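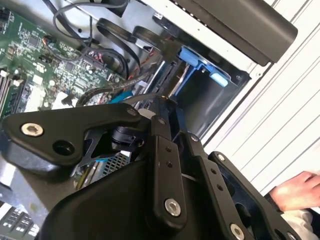 The gripper at work inside an open computer case, with the blue drive caddy just beyond its reach of excuses.

In defence of the slow machine

There is a kind of person who will spend 200 hours teaching an arm to do something their own arm has done since childhood, and I have been sharing a workshop with several of them since February. I am now one of them myself, so this should be read as testimony from inside the asylum.

Our arm lives on the end bench at the shared workshop in Prundthorpe. The job we have set it is taking old desktop computers apart. Somebody has to, because people keep leaving them with us, and the shelf by the door is only so long. Senad Ionescu wanted it to fold shirts, like the ones in the videos. He was outvoted by those of us who don't own any shirts worth folding.

I think he was wrong, and my reasons go a bit beyond laundry.

The home robot as sold to us is always a finished person. It glides in, it has a soft voice, it picks up the mug. What it never does is meet a cable. I would like every advertising department in the land to be made to stand over an open computer case for an afternoon and consider the cables. They loop, they cross the very thing you want, and they have no fixed shape for a program to remember. A mug is a mug on every table in the country. A bundle of thin red and black wires is a fresh insult each time you lift the lid.

So a good deal of what we have learned concerns wires, and very little of it is flattering. The fingers are flat black aluminium with bolts through the joints, and bolts like to catch on things. Baiba Toom wants to cover them. I want to leave them alone, mostly so that I can go on getting a hex key to them. We have had this argument in every tone available to two adults and will have it again next week.

Now for the objection, which I hear most often from my brother-in-law. A person with a screwdriver can strip one of these machines in 12 minutes. Ours has never finished one without help. Where, he asks, is the saving?

There isn't one. I've stopped pretending otherwise and I feel much better for it. The same question put to a man restoring a motorbike would be thought rude. Put to someone with an allotment it would be thought mad, given what those tomatoes cost. Only when the hobby has motors in it and might one day be useful are we asked to produce the accounts.

What I will claim is that you can't have a sensible opinion about automation until you have tried to automate something dull. I used to hold very large views. I had read the articles, and could tell you over a pint which trades would be gone in 10 years. Then I watched a good gripper try to make friends with a drive caddy, and most of my views went quiet. I have come away with a great respect for anyone who does fiddly work with their hands for a living, and a suspicion that the people forecasting their end have never had to pull a connector out of its socket by feel.

I'd say the same to the gloomy and the gleeful – they are oddly alike in never having touched one.

None of this means the things won't get better. Ours has. Casimiro Arrieta rewrote the part that decides how hard to squeeze, and the breakages dropped so sharply that we had to find something else to blame on him. But it got better the way a garden wall does, by somebody being there on wet evenings with cold fingers.

If you have a shared workshop near you and the money for a few motors, I would urge you to build one, and to give it a boring job. Skip the shirts. Pick something with a lid on it, and leave a free hand nearby. Senad, meanwhile, has brought in an ironing board and put it next to the end bench without a word.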